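3.2 Wrist views

The wrist cameras were the last thing we bolted on and the first thing we argued about. Bermúdez wanted them close to the palm; Llorente wanted them anywhere he could reach with a hex key while holding a coffee. The mount we settled on is the third, and it satisfies neither author. It does keep the fingers in sight at all times, at the cost of giving them a good share of every picture (Figure 3). Flurano, as the build is called, spends much of its day looking at itself.
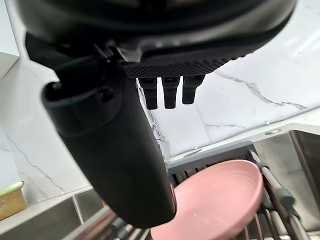
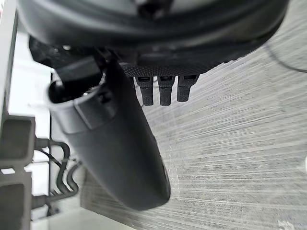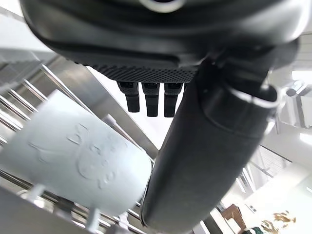 Figure 3. Views from the gripper. First: a pink plate in the dish rack. Second: extrusion, cables and carpet. Third: a mug on its side in the rack.

We did not crop the hand out. An early version of the software did, and it also cropped out whatever the hand was about to touch -- a saving of memory we could not enjoy for long. The current version keeps the whole view and masks the large cylindrical segment only when estimating motion, where its steady presence had persuaded the estimator that the arm never moved. Fitting the mask took 326 frames, labeled by Ngô over about 13 evenings in October. He has asked that the mask be described as final. Finger calibration is covered in Section 3.3.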